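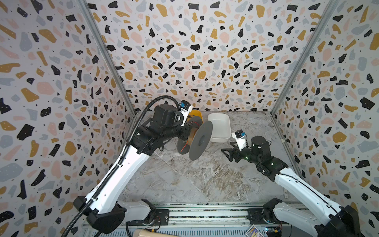 Unit 7: Recording demonstrations by teleoperation

Camdale Robotics Lab, course handout

Scope. These notes cover two-arm recording with leader and follower arms. Hand guiding of a single arm was treated in Unit 6.

Terms. An episode is one attempt at the task, from start pose to end pose. A demonstration is an episode kept for training.

Cell. Both follower arms share the front rail, and each carries a camera at the wrist. Patterned walls and floor are left in place for the whole set. The sample task is spool handling: the left gripper holds the spool while the right waits with its jaws open.

Procedure
1. Home both arms. Match the leader joints to the followers before enabling torque.
2. Start the Tutero logger and check that every camera stream is live.
3. Move at a steady pace. Long pauses are learned along with the motion.
4. Stop the logger only after both arms are still.
5. Mark the episode keep or discard before the next reset.

Episodes longer than 600 time steps are discarded. A hesitation followed by a clean recovery may be kept; tag it "recovery".

Reading: Greenberg notes, section 19.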